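Notebook – chores bench, August, upstairs

Started 9:40. Goal for the week is still the dumb question from the Rodside people: can a machine clear and reset a table yet, yes or no. My answer so far is "some of it."

Count this morning 1298 usable demos across all chores. Box task has 125 of those, wiping has almost nothing. Paewai policy retrained overnight on the lot, ran 19 trials first thing. Cups fine. Folding still hopeless, it grabs two layers every time and drags the whole towel off.

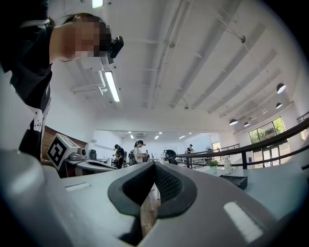 Finger pads are the thing I keep coming back to. Smooth ones slid on anything glossy, and the policy learned to squeeze harder, so we got crushed cartons. The mesh-textured pads in the black rims hold better at low force, I think, but need a proper side by side before I say that to anybody at Irnent. Also want to know what happens when the two fingers don't close square. Thin stuff (paper, one sock, a lid) goes straight through the gap or gets pinched at one corner. People fix this with a little wrist roll and dont notice they are doing it. Need that roll in the data on purpose.

Box lifting, two hands. Slow is better. When both sides come in at the same speed the box stays put, when one is early it spins and you chase it accross the table. Asked everyone to pause before contact – half remembered. 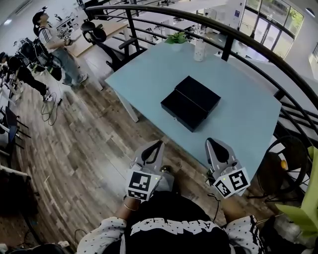

Catby's shop-floor list has 100 chores on it. Went through it at lunch. Bin sorting, yes. Wiping down a bench, soon. Coiling a hose, no. Anything with tape, no, not this year.

To do
– redo wiping demos, different cloth
– swap pads on one pair only, label them!!
– box trials again w/ box turned the other way
– ask Rodside what "reset" means, chairs too or only the tabletop

Stopped 5:15, retrain running.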